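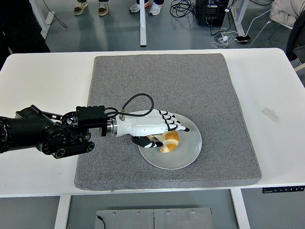 Bleddyn Gwynne sells out of croissants by nine most mornings, and he has stopped apologising for it. His bakery in Harkville makes 93 a day on weekdays. A second batch would mean a second oven, and he doesn't want one.

The dough is started the afternoon before. Butter goes in cold, in a flat slab, and the block gets three folds with a long rest between each. In December he does the rolling at four in the morning with the back door open, before the heat gets into the bench.

"You can hear when the butter's cracked," he says. "Then you've lost the layers and you may as well make scrolls."

Gwynne learned the work from Trefor Jenkins, who ran the shop for 27 years and still comes in for his breakfast. Jenkins likes a darker bake than most customers do. The two of them have settled on a colour somewhere in the middle – brown along the ridges, paler in the folds.

Both men eat theirs plain, on a plate, with nothing on it. Jam is on the counter for anyone who asks. Yesterday's leftovers, when there are any, are split and baked again with almond cream, and those go on the top shelf beside the till from seven.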